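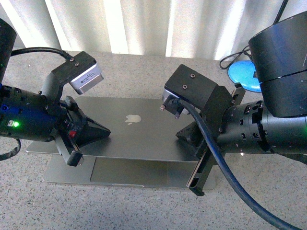 January, workshop notebook, Havthorpe

Morning, started 8:40

Continued with the glue tests for the book repair. Yesterday I left the second batch of wheat starch paste to cool under a cloth, and today it has a skin on the top but it is smooth under it. I passed it through the horsehair sieve two times. The first batch (the one cooked too fast) I threw away, it had small lumps that did not dissolve and they would show under thin paper.

Recipe for the batch I keep: one part starch to five parts water, soaked for one hour, then cooked on low heat with constant stirring until it turns from white to a little bit transparent. After that I continue 20 minutes more. I know that the old recipe sheet says ten, but with ten the paste gets watery on the next day. Please do not correct my number on the sheet again.

The Halilović ledger

This is the bigger work of the month. It is an account book of a mill, half leather binding, with 2,946 numbered entries in the same handwriting. The numbering helps me a lot, I can check that the loose leaves are in correct order without asking the owner every time. Leaves from the third section were put back in wrong order by some earlier repair, with a brown glue that is probably animal glue. It gets soft with a damp poultice but it takes patience.

What I did today:
Removed old glue from the spine folds of section three. Poultice of methyl cellulose, left 15 minutes, then lifted with the bone folder. Repeated where needed. The paper is strong rag paper and it accepts moisture well, but the ink is iron gall and I stay away from it. I tested the ink on entry 37 with the indicator strip and it shows free iron ions, so no wet treatment on the written area. Only the folds.

Two folds are broken completely. For them I prepared guards from Japanese paper, the medium weight one, torn along a water line and not cut with the knife. A cut edge makes a hard line and the page will break there again after some years of opening.

First guard went on well. The second I placed 2 mm too low and had to lift it again while it was still soft. No damage, but I used the time for nothing. Next time I mark the position with a small weight on each side before I put paste.

Pressing

The press from Ronix still goes down more on the left side than on the right. I put a piece of gray board under the right side of the pile and it is better, but this is not a repair. I think the screw plate is loose. When somebody has the long wrench, please look at it. Until then, do not use it for anything thicker than a thumb.

Section three is now between blotters and polyester web, with light weight. I changed the blotters after 40 minutes, then again before lunch. They were still a bit damp at the fold the second time, so I will change them once more at 16:00.

Leather

The spine leather is red rotted, it leaves powder on the fingers. I tried the consolidant on a small place at the tail, where nobody will look. It became darker than I like, but after one hour the color came back nearly to the same. I will wait until tomorrow to decide. If it stays as it is now, I will use it on the whole spine before I lift the leather, otherwise it will break in pieces when I lift.

For the new joint I want to dye calf in a brown a little lighter than the original. The sample from Bavance is too red. I also have the older skin in the drawer, the one with the scar, and the good part of it should be enough for one spine if I cut it diagonally. To measure before I promise anything.

16:10

Blotters changed. Section three is flat, and the guards hold when I open the fold carefully. The second guard has a small wave at the head, I can feel it with the nail but I do not see it from the front. I leave it.

The leather test is dry to touch. There is still a darker border at one side – I think I put too much with the brush. Try with less, and from the center to outside.

To do tomorrow
Section four, the same method
Order methyl cellulose, the jar is almost finished
Sew a small model with the original station holes, to see how thick the spine gets with the guards inside
Ask the owner if the loose receipts between the pages stay in their places or go in a separate folder (I prefer a folder, they stain the pages)
New water for the paste, keep it in the cold corner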